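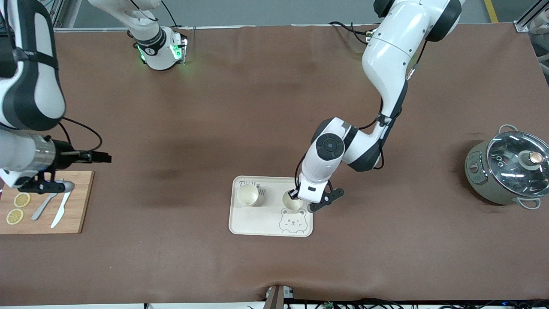 SECTION 5 - SETTING OUT THE TABLE

Filed under: Kitchen & Table / Set-up Guides
Reading time: 3 min
12 shares | 3 comments

Covers the table layout for the Jenema home set - cloth, tray, cups, cutting board, knives, small pot. Do Section 4 (unpacking, first wash) before this one. If you skipped the wash go back, the cups come packed with paper dust in them.

Before you start

- Clear the whole table. Not half of it.
- Cups, tray and pot washed and dried.
- Knives still in their sleeves. Leave them there until step 9.
- Cloth ironed on low, or shaken out well and left to hang overnight.

Laying the cloth

1. Wipe the table down. Dry it. Any damp will come through the cloth and leave a ring, and on brown it shows more than you'd think.

2. Lay the cloth with the long side along the long side of the table. Smooth from the middle out to the edges, flat hand. Creases under a tray make it rock, and a rocking tray walks the cups toward the rim.

3. Check the drop at the front. If it hangs low enough to sit on, fold it under. Anyone pulling out a chair will take the lot with them otherwise.

NOTE: The Stiretti cloth is longer than the Dawber one. Either works. With the Stiretti, fold the extra under at the back, not the front.

Tray and cups

4. Tray goes near the center, long side facing you. Lettering at the upper left, bear face at the lower right. If the bear is upside down turn the tray, don't turn yourself.

5. Two cups on the tray. One on the left next to the lettering, the other to its right, just above the bear. Leave the drawing clear - it's the bit kids look for, and it also tells you at a glance that the tray is the right way round.

6. Cups stand open side up. Lift them by the rim when they're empty. When they're full, hold lower down with the whole hand.

7. Push the tray gently with one finger. If it rocks, lift it off, smooth the cloth and put it back. Do not wedge anything under teh corner.

CAUTION: No hot pans on the tray, ever. The print lifts. Warm cups are fine.

Cutting board and knives

8. Wooden board to the left of the tray, with a clear hand's width between the two. More if you have it. Crumbs travel.

Put a damp dishcloth under the board if it slides. Wring it out hard first - see step 1 about rings.

9. Now the knives. Sleeves off one at a time, lay each on the board with the edge facing away from you and the handle toward your cutting hand. Blades don't hang over the side of the board.

10. Silver knife for bread and anything with a crust. White one for fruit and soft cheese. You can swap them but the white one gets dull fast on crust and it's a pain to sharpen.

CAUTION: Never pass a knife across the tray. Put it down on the board, let the other person pick it up. Same thing if you are left handed and have set the table mirrored.

Pot

11. Small green pot at the far right, lid on. That keeps it away from the knives and you can reach the lid without leaning over the cups.

12. Coming straight off the stove? Put a trivet down first. The cloth will scorch and scorch marks don't wash out. Glass lids get hot too, use a mitt for both.

NOTE: Give a hot pot 40 minutes with the lid off before it goes in the fridge. Don't run cold water over a hot glass lid.

Checking the surface

13. Before food comes out, get down close and look along each pale surface with light from one side. Soft gray patches that move when you move your hand are shadow, leave them alone. Patches that stay put are marks - wipe with warm water and a drop of soap.

14. Tiny white specks are mostly lint off the dishtowel. Dry fingertip, done. No scouring pads on any of the pale pieces!

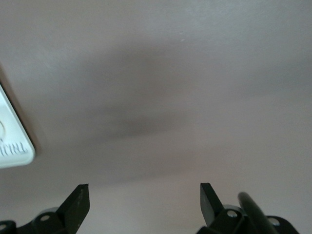
Fig. 5-2. Pale surface, close up, with soft shadow and one small speck near the top.

15. If a mark won't wipe off, baking soda and water, mixed to a thin paste. Leave it 5 minutes, rinse, dry. Still there - try once more then stop. Rubbing harder takes off the matte finish and you get a shiny spot that's worse than the stain.

Clearing away

Reverse order, more or less. Knives first, washed and straight back into sleeves. Then board, wiped not soaked. Cups off the tray before you lift the tray. Pot last as it's usually still warm.

Shake the cloth outside. Spot clean if you can, full wash only when it needs it, cool water, and expect a bit of color in the first 3 washes so keep it seperate from whites.

Storing

- Tray upright on its long edge, or flat with nothing heavy on the print.
- Don't stack the cups one inside the other, they stick.
- Pot lid upside down on the pot with a paper towel between.

Spare sleeves and replacement lids are under part 530 in the Tukgate parts list. Have the pot size handy when you order, it's stamped on the base.

Next: Section 6 - Setting for More People

Tags: table setting, trays, care and cleaning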